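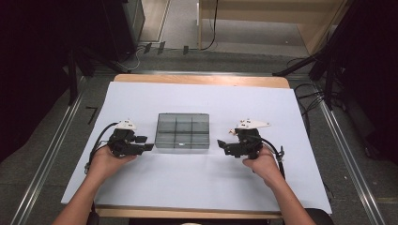
Search the newsletter Go

The small stuff, sorted (mostly)

I have a weakness for compartment boxes. The gray see-through kind with a lid and little walls inside, two rows of three, is my favorite size, and I've now bought enough of them that my husband has started hiding the Dusoveo catalog. But I will defend every one! Six spaces is just right for a person like me. Give me 30 spaces and I'll put one button in each and never find any of them again.

A bunch of you wrote in after the March issue asking how I keep the sewing and beading things apart, so I spent last weekend redoing the whole lot on the big table. First thing I do is lay down a sheet of white paper, as large as I can get (I buy the rolls at Todorova, end of the craft aisle). Beads roll, pins vanish into wood grain, and if your floor is carpet like mine you do not want to be hunting for a size 11 seed bead down there with a flashlight. On white paper you can spot everything, and when you're finished you just fold up the sides and funnel the strays back into a jar.

Then I dump out one box. Only one! I used to empty them all at once and end up eating dinner standing at the counter for three days.

My six spaces this time: snaps, hooks and eyes, shirt buttons, coat buttons, bobbins, and a space for whatever I can't name. Guoqing Qian told me she keeps that last one in the front corner so it's easy to pick through while she's on the phone, and I've copied her. She also puts a scrap of felt under the bobbins so they don't rattle. I tried it and the lid wouldn't close, so maybe thinner felt.

Shirt buttons were the big job. Qianru Yao gave me her aunt's button tin last year and I finally counted them, 398, and then found two more in my slipper, so 400 even. They don't all fit, obviously. The nicest ones went in the box and the rest are back in the tin for the kids' table at the fair.

Labels: I've gone back to masking tape on the bottom of the box. The sticky ones from Bolska looked very smart but left gunk on the lid, and with clear plastic you can see what's in there anyway.

If anyone has a box they've given up on, bring it to the next swap. I have thread to trade, mostly greens, and a zipper assortment from Natar still in the bag. I'm also looking for a lid, just the lid, for one of the older deep ones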